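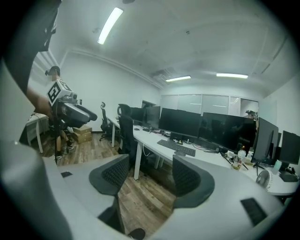
I went up to Claveck in March to talk with the woman who writes the house rules for hand-held gripper work there, and she'd barely sat down before she was on about cables. "Cables first, always," she told me. "If it can snag a sleeve, move it before you pick anything up!" Her rulebook began as a single page and now has 47 rules (she'd like it shorter, and so would I – I read it on the train).

My favorite is rule 5, which says both grippers go down before anybody answers a question. "People talk with their hands," she said, laughing. "Fine at lunch. Bad with a gripper on."

I asked what she checks most at a desk. "Markers. Flat, clean, not covered by a sleeve or a strap. One bent corner and I'll send you back for a new tag."
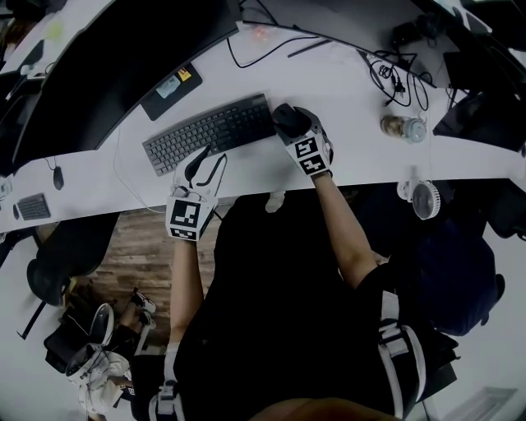 ## What about the paperwork?

She groaned at that one. Every session gets a number, and they were up to 3921 when I visited. "Write down what went wrong while you still remember it," she said. The Irnberg office wants to borrow the whole set of rules next, and she's told them to start with ten.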